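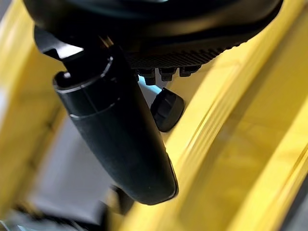
How to make a submission on a proposed council by-law

When Hetwood council wants to change a by-law, for example on kerbside collection, it must first ask the residents. Many people miss this step. I made my first submission last June and I wrote down how it goes.

First, get the draft. It is on the council website under "Have your say", or you can ask for a paper copy at the Stockdale office. Read the clause numbers, you will need them later.

Write your submission in 1,000 words or less. Put the clause number at the top of each point, then say what you want changed - delete, keep, or new wording.

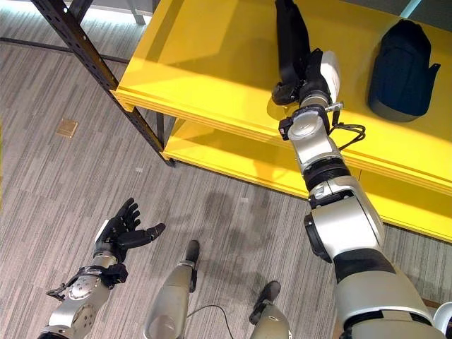
If neighbours agree with you, they can sign the same letter. With 20 signatures you may ask to speak at the hearing. Each speaker gets 8 minutes, and the chair does stop you.

Print 2 copies and have one stamped at the counter. The office closes at 4 pm. By email, wait for the receipt number and keep it.

Questions about the form go to Zuzanna Zalewska in the clerk's office. She answered me in nearly a week.

Bonifacio Vidal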